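The Bramholm Question

Hala Matar had lived in Bramholm for 546 days when she was asked to judge the marmalade.

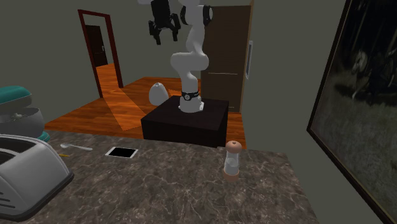
She had not applied. Abena Bawa, who had judged it every April since the bypass opened, had fallen out with the Stubbs family over a hedge, and two Stubbs had entered.

"You don't know anyone," Abena said on the doorstep, handing over a spoon. "It's ideal."

"I don't much like marmalade."

"Even better."

By noon Hala had been brought a pot plant by one Stubbs and a lift to the station by the other, though she had no train to catch. She stood on the platform for a decent interval and walked home. Comfort Dogbe was waiting at the gate to mention, in passing, that her recipe dated from 1818 and had survived a house fire.

The tasting was at two. There were nine jars under a tea towel and a silence like the one before a dentist speaks. Jar four tasted of oranges. Jar six tasted of the house fire. Hala wrote "bold" beside it and drank some water.

She gave first prize to jar four, which belonged to Akua Addo, aged eleven – she had made it from a tin.

The hall took this quietly. Somebody folded a chair.

"Well," said Abena, walking her back past the hedge, "that's you settled in."

"They all hate me."

"Yes," said Abena. "You'll want to keep the spoon. It's the chutney in September."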